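Losbridge Makers Help > Home robots > Building and wiring

Where do I put the head camera so my laundry robot can see a shirt on a bed?

Posted by zolden_dan

Hi all! I'm building a robot at home that will (one day!) pick up a shirt on its hanger from the bed and hang it in the wardrobe. So far it's a wheeled base, a post made from aluminum rail, and a pan and tilt head with one wide camera on it. The arms come later. I have been at this since February and I'm having way too much fun.

Right now I'm trying to teach it to find the hanger hook, because the hook is what the gripper will need to go for. The camera sits 1173 mm above the floor and tilts down. When I lay a jersey on the bed I lose the bottom half of it if I want to see the hook and the headboard together. If I tilt further down I get the whole shirt but the robot has no idea where the bed ends.

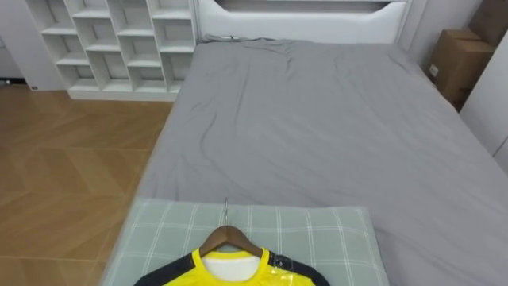 My other trouble is that the hook detector is all over the place. On a plain bed sheet it does great, on a plaid pillow it gets confused by the lines, and if the shirt still has plastic over it the shiny spots get picked as metal. I trained it on 200 pictures that I labeled myself over two weekends. Is that just too few? Or should I be raising the camera, or buying a wider lens, or adding a second camera? I'd love to keep it to one if I can, the little computer on the base is already pretty warm.

Software is Zinuvura for the driving and my own Python for everything else. Thanks so much, this site got my wheels turning the right way back in the spring, so I have high hopes!

Tormod Öberg

What a great project! I did something close to this with towels and I can save you some money: don't buy the wider lens yet. You've got a head that moves, so use it. Have the robot take one look with the head up to find the bed edge and the headboard, save where those are, then tilt down and take a second look for the shirt. The bed isn't going anywhere between the two. Mine tilts 20 degrees between looks and the whole thing takes less time than the gripper needs to open.

The one thing you have to get right is knowing the tilt angle well. Hobby servos lie a little. I taped a printed checkerboard to the wall, moved the head through 12 positions and wrote down what the servo claimed against what the camera saw. After that I had a small table of corrections and my towel corners stopped wandering. Do it again any time you take the head off the post! I forgot once and spent an evening blaming my code.

On the hook: 200 pictures is a fine start, but look at what is in them. If most are plain sheets, then plaid is going to surprise it. Shoot a new batch with every busy cloth you own under the hanger, and put in a good pile with plastic covers and no hook showing at all, so it gets to learn that shiny isn't enough. Turn the hanger different ways too. I'd also try finding the hanger shoulders first and only searching for the hook in a small patch above the middle of them. A thin bit of metal is hard to find in a whole room and pretty easy to find in a patch that size.

And if you do end up raising the camera, add a brace to the post. Mine swayed like a reed every time the base stopped.

gluegun_mae

get a depth camera, problem solved

paulik_bench

Depth helps with the bed edge, but I wouldn't count on it for the hook. My Paulík depth unit sees right past thin wire, and clear plastic gives it holes and speckle. I'd still want the color picture for that part.

Cheap thing to try first: move your lamp. If the light comes from straight overhead you'll get glare off the plastic on one side or the other. I bounced mine off the ceiling and half my false hits went away. Also lock the exposure, if you haven't. Auto exposure hunting between a bright shirt and a darker bed drove me up the wall.

zolden_dan

Two looks! I feel silly for not thinking of it, the head has been moving this whole time. Printing a checkerboard tonight. Exposure was on auto, so that's fixed as of five minutes ago. Tormod, did you measure the servo going both directions, or just down?

Tormod Öberg

Both, and they didn't match. I always come at the final angle from above now and only use the one table.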